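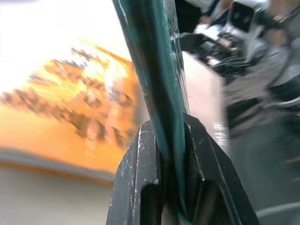 Binmont 제관 공장 견학 기록
2026.08.16

Binmont 공장은 Menatham 역에서 버스로 두 정거장 떨어진 강변 부지에 있다. 견학은 원료 창고, 압출동, 도장동, 시험실 순으로 진행되었고 안내 자료는 입구에서 배부했다. 촬영은 시험실을 제외한 구역에서 허용된다.

압출동에는 라인이 2개 있으며 견학 당시 한쪽은 금형 교체 중이었다. 표준 절단 길이는 800 mm, 주문 규격은 622 mm이다. 절단면은 별도의 면취 공정을 거친다. 냉각 수조의 수온은 라인 끝 표시반에서 확인할 수 있으나 통로에서는 숫자가 잘 읽히지 않는다.

도장동은 유리창 너머로만 볼 수 있다. 전처리조 배치는 5월에 변경되었고, 배부 자료의 평면도에는 변경 전 배치가 실려 있다. 건조로 출구 쪽 통로가 좁아 앞 조가 빠질 때까지 대기했다.

시험실에서는 굽힘 시험을 1회 시연했다. 시편 번호는 499, 지그는 Priedītis 제품이다. 하중 곡선은 화면으로만 보여 주었고 출력물은 제공하지 않았다. 성적서 양식은 Ellorus 납품분과 일반 납품분이 다르다.

안전화는 대여되지만 큰 치수는 수량이 적다. 주차장은 정문 맞은편을 이용한다.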